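Umham studio: changes to the evening painting sessions

From May the evening acrylics sessions at Umham start at 18.30 and finish at 21.00. The extra half hour goes to the drying stage between the underpainting and the second layer, which was too short for anyone working on the larger canvas.

Marta Stasiv will teach the first block. The subject is the river at Garneditz, in a limited palette of four colours plus white. Students mix their own greens – no tube green will be supplied.
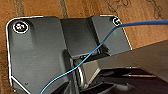
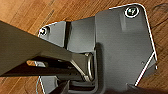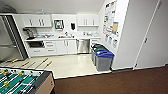
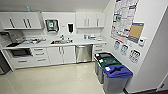 Canvases are now Vekuno medium-grain cotton, primed twice. They take a thin wash better than the previous stock but grip the brush more, so expect to use a little more water in the sky. Flat brushes in three sizes are provided. Bring your own rounds if you prefer them for the reeds.

Each session is limited to 11 places. Bookings transferred from the Nechyporuk evening classes remain valid and keep their original reference. Paintings left to dry are held for two weeks, labelled on the back in pencil. Some 200 are still on the racks from last term – please collect yours before the new block begins.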